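From the Back Hall

Well, I finally did it. After two winters of stepping over everybody's shoes on the way to the laundry room, I cleared out the yellow shelves and gave them a proper job. If you've been to my place you know the ones I mean, because you can't miss them. They are very yellow, and shiny too, the kind of yellow you usually see on a rain slicker. My sister calls them the banana stand. I bought them from Rusu when the old store in Civville was closing down, and I've dragged them through three apartments since then, and they have been a pantry, a plant stand and (for one bad spring) a place to put mail I didn't want to open.

Several of you wrote in after the August letter asking how I handle house slippers for company, so I figured I'd make that the subject this time. We're a shoes-off house. We've got carpet nearly everywhere and it's a light one, and I am not shampooing it again before the holidays if I can help it. But asking people to take off their shoes and then sending them down a chilly hall in their socks feels a little stingy to me. So we keep slippers for guests.

The trouble was where to keep them. First they lived in a basket by the door, and you know how that goes. Everyone digs, and out comes a left, another left, something with a mitten stuck in it. Then I tried a hanging organizer on the closet door, the kind with the clear pockets, and the pockets were too narrow, so the slippers stuck out and the door wouldn't shut all the way. I lived with that door for months. I don't know why we put up with things like that, but we do!

It was Lenuța Oprea who got me moving. She's two doors down and she stopped in to return my cake carrier, took one look at the pile, and said her mother always kept the guest slippers out on an open shelf at knee height, so people could see them the minute they came in and help themselves. I said I had a shelf. She said, "You have a shelf full of jars." Fair enough.
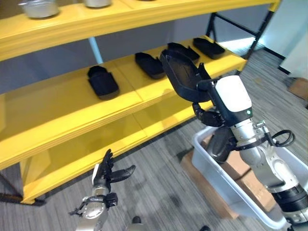 The jars went down to the basement, and the middle shelf is now slippers and only slippers. All black, all the same plain slide with one wide band over the top. I know matching sounds fussy, but it has saved me so much bother. When they all look alike you don't have to hunt for a particular mate, just a left and a right in the size you need. And slides are easier than anything with a back to it, at least for my crowd. My father-in-law can get into them standing up with one hand on the wall, and the kids can kick them off without sitting down in the middle of everybody's path.

I got ours at Celley, on the rack near the bath mats, and I'd buy them there again. Black was my second choice, if you want to know. I had my heart set on a nice gray, but they only had gray in small, and my brother-in-law's feet are not small. Now that they're up on the yellow I'm glad it worked out this way. They show up so well that you can spot them from the kitchen doorway, and I haven't had to point once.

A few things I've learned so far, in no special order.

Leave some elbow room between them. My first try was very neat, everything lined up tight with the heels out like a shoe store, and it lasted until the first person took a pair. These days I let them sit a bit crooked. Toes in, toes out, at an angle, I don't care, as long as they're up off the carpet.

Wipe the soles before they go back. I keep an old washcloth and a squirt bottle with warm water and a drop of dish soap in it, and I do them all in one go while the coffee's brewing. Let them dry somewhere else first — I use the edge of the tub — or you'll get rings on a glossy shelf. The shelf itself gets a dry cloth every so often. A shiny surface shows every speck, but it also comes clean in one swipe, so I call that even.

And use the front edge. Mine has a thick lip on each board, which I used to grumble about when it was a pantry (harder to sweep the crumbs out), and now I'm fond of it.

I should say that the shelves aren't all slippers. The silver pots have moved to the top board, the big ones I only need for soup and for corn. I know, pots in the same place as slippers! But our kitchen cabinets are what they are, the top is well away from the footwear, and everything gets washed before it goes on the stove anyway. My daughter thinks it's gross. My daughter is welcome to build me a cabinet.

I haven't made up my mind about the bottom shelf. Boots would be the sensible thing, but boots mean trays, and I've yet to find a tray that fits. If anyone has measured one lately, drop me a line. I'd also take ideas for labels, since Lenuța thinks I ought to mark the sizes inside the band with a paint pen and I'm worried it'll rub off on people's socks.

While I have you, the Grirwood swap table is on again next month, and I'll be bringing the hanging organizer with the clear pockets. It's in perfectly good shape. It would be great for scarves, or doll clothes, or anybody with very small feet. I'm bringing a box of jars too, lids included, so come early if you're canning pears this year. Set-up is at 9 in the morning and there'll be coffee.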